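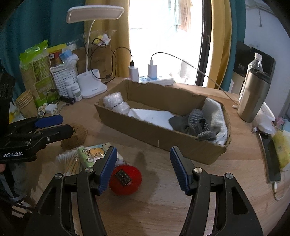
Evening everyone, can you hear me at the back? (Wait for a nod. Move the water glass away from the laptop.)

Right. My talk is called The Bread I Kept Getting Wrong, and it's about sourdough rye, which I've been baking at home in Griltton since the summer my oven door fell off. If you came for the wild swimming talk, that's next month, but do stay, there's cake.

Start with the starter. Mine is called Yordanov, after the street I lived on when I first got it going. It lives at the back of the fridge in an old jam jar and gets fed once a week, sometimes less. I used to fuss over it twice a day with warm water and a thermometer, and I can't say the bread was any better for it. Ask here: who's got one? Who's killed one? (Hands up. Mine will be up too, I've killed 2.)

Next, flour. I buy wholemeal rye from the mill at Rernarby because it's coarse and smells of hay. Supermarket rye is fine - it just drinks less, so hold back a splash of water. Pass the two bags round now or I'll forget like I did at the library.

The July loaf. Tell this one slowly. Hot kitchen, dough left out overnight, and in the morning it had climbed over the tin and set like cement down the front of the cupboard. I baked what was left anyway. It weighed 706 grams, I know because I was cross enough to weigh it, and it tasted of vinegar. We had it with pickled herring and it was lovely!

So, timing. In summer I start after tea and bake before bed. In winter it goes on top of the boiler and I leave it till morning. Don't read out the whole timetable, it's on the handout.

Tins. Mine came from Funel, the kitchen shop by the station, and I grease it with lard. Butter works too. Kusum Jaiswal lines hers with paper and she's probably right, but I like the crust you get off bare metal.

Oven: 200 degrees, for around 68 minutes. Yes, that's long. Someone will ask about the centre being gummy, so say it before they do: leave it a full day before you cut it. I know. Wrap it in a tea towel and go out.

(If we're running late, skip the caraway bit. If we're not, do the caraway bit, including my aunt and the parrot.)

Tasting next. The darker slices have treacle in them, the pale ones are plain. Butter's at the end of the table, and the knife is sharp so mind your fingers.

Questions, then hand over the little pots of starter. Lids on loosely!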